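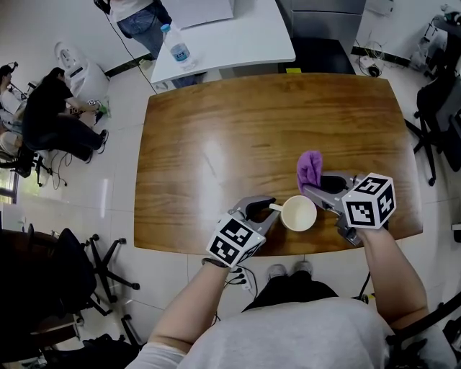
Two hands are harder to teach than one, was the first remark of our visit to Leva, and it came from another visitor before anyone had finished handing out the badges. The guide agreed with it. Most of the next two hours went back to that point in one way or another.

Leva has its data room on the upper floor of a building in Prelau, a short walk from the bus stop. They opened it to visitors on 5 Aug 2025, for the first time since they moved in back in April. There were 16 of us, split into two groups so that the people working could get on with their work. I was in the second group, so I waited downstairs with a coffee and a leaflet. The leaflet was mostly about the company and had little about the room, so I will put down what I learned upstairs.

What they make there is examples. A person sits or stands at a table with a gripper in each hand and does an ordinary job. The job while we were in was wiping a cup with a purple cloth: one gripper holds the cup by the handle, the other has the cloth. Everything the grippers do is recorded, and the recordings go to a learning system that is supposed to work out how to do the same job with robot arms. The cubes with the black and white squares are there so that the position of each gripper can be followed.

I had expected the work to look faster. The person at the table moves at a slow, even pace. The guide said new people always start out too quick, and their first day is usually thrown away. There is also a rule against fixing a grip with your fingers. If the cloth bunches up in the jaws, you sort it out with the grippers or you stop and mark the example as bad. Bad ones are kept in a separate folder. Somebody asked if the bad ones were any use, and the answer was that opinions in the company differ.

Cloth came up a lot. A cup has one shape and stays that way. A cloth has a new shape every time you pick it up, so the system needs many more examples of it. They do 30 examples of a job, change something small, and do 30 more. The change might be where the cup stands, or which side the cloth starts on. There is a written list of changes for each job, and the one for the cup and cloth runs to 7 pages. I would have liked a copy, but they don't give those out. 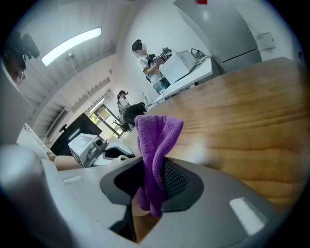
The purple cloth in the gripper, with the wooden table behind.

The room itself is plain. It has tables, office chairs, blinds along one wall, a tall refrigerator, and a lot of cable on the floor. We were asked to step over the cables and not on them, and to keep our voices down. I asked if they would tidy things away for better recordings. They said no. The systems end up in rooms with people walking by and bottles left on tables, so they want rooms like that in the examples.

After the data room we were taken to a smaller office to hear how the examples are checked. A checker watches each one at double speed and looks for three things: was the job finished, did the grippers stay in view, and was anything dropped. A dropped cup doesn't make an example bad if the person picks it up again with the gripper. That surprised me. The reason given was that robots drop things too and have to learn what comes next. Checking takes nearly as long as recording, and they are short of people for it.

The part I got the most out of was the question time. A man from Vieira, which does packing lines, wanted to know how many examples it takes before a job is learned. He did not get a number. Wiping a cup needs fewer than folding a shirt, and past a certain point more of the same doesn't help, so they change the table or the person. He asked again at the end and got the same reply.

I asked about tired hands. The grippers are heavier than they look, at least to me. People work at the table for 30 minutes and then swap to checking or to setting up. The swap is fixed and you can't skip it, even if you feel fine.

Visitors were allowed to try a pair of grippers that weren't recording. I tried to pick up a cloth by one corner and got the middle of it. My second go was no better. The woman after me did it on her first try and was asked, half seriously, if she wanted a job.

If you plan to go, you need to sign up ahead, and the stairs are steep. Bags stay downstairs. The next open day on my list is the one at Rurkumberg, where they record outdoor work with tools, and I will write that one up too if I get a place.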